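The last crayon shop on the harbour road

Last updated: March

Trarurport has never been a rich town, and its shops have always sold small things. Rope by the metre, buttons, lamp oil, school supplies. Of the old stationers on the harbour road, only Frota is left. It opens at eight in the morning, closes for lunch, and still sells wax crayons one at a time.

The crayons came to the town by way of candles. Nestum, the chandler's at the foot of the hill, made plain white candles for the boats and for the church. When electric light reached the quay, the firm had a shed full of paraffin wax and very few orders. Someone there knew that a crayon is mostly wax and colour, and the moulds were not hard to alter. The first batch was black and was sold to the fish market for marking crates. Red and blue followed, and then the schools began to ask for them.

The method hardly changed while the works was running. Wax was melted in a pan, powdered pigment was stirred in, and the mix was poured into a metal block with holes drilled through it. Cold water ran round the block. After five minutes the sticks were pushed out from below, checked for chips and rolled in paper by hand. Broken ones went back in the pan, which is why the brown was never the same brown twice. 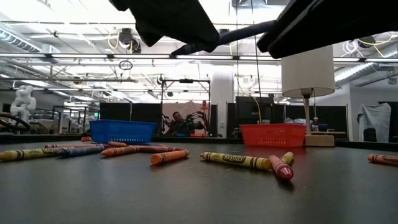
TRARURPORT, March — The works closed 30 years ago, but people here still have opinions about its colours. Older customers at Frota ask for the dark red, which was used for roofs and boats in every school drawing on this coast. The yellow is remembered less kindly. It was too pale to show on cheap paper and most children left it until last.

Frota now buys from Evix, a maker two hours inland. Its crayons are harder than the old ones and mark less easily, though they survive a school bag better. The shop keeps them in the original drawers, sorted by colour, with the price on a card. Teachers buy them by the box. Most other people buy one or two, usually to replace a colour that has worn down to the paper.

Part of the candle shed is still standing. The roof has gone at the seaward end and the council has put a fence round it, but the floor can be seen from the lane. Under the grit there are patches of blue and green where the wax ran off the benches and set. Rain does not shift it. In hot summers it softens a little, and the lane smells the way a classroom does.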